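Stories > Work > Folding

Anong Saengthong has folded cloth for a living for 10 years, first at a laundry in Nultham and now at Rungrueang, a small shop that finishes and packs textiles for other firms. She thinks most people rush the first fold.

"If the first one is crooked, everything after it is crooked," she says. "You can press on it all you like."

Her tables are white and kept bare. She wants to see the edge of the cloth against the surface, and dark cloth on a dark table hides its corners. She wipes the table at the start of a shift and again after lunch.

Last June the shop took an order of 3,369 pieces for a customer called Salov. Her coworker Bergþóra Dalsgaard kept the tally. By the end of the first week they had packed 2,987, and 858 of those had to be opened and folded again after the customer changed the size of the box.

"That was a bad afternoon," Saengthong says. "Several afternoons – we had only just put the tape away."

She likes a rectangle best. It stacks, and it can be picked up from either side. Thin cloth she folds loosely and tightens at the end. For thick cloth she makes fewer folds and tucks the edges under.

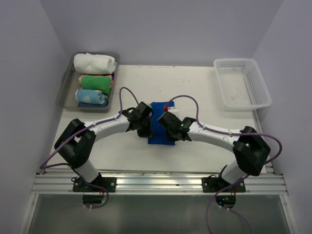 "Blue shows every crease," she says. "I smooth it from the middle out, then I leave it alone. People keep touching it, and the corners move."

Dalsgaard folds faster, she admits, but starts from the left. They don't share a pile.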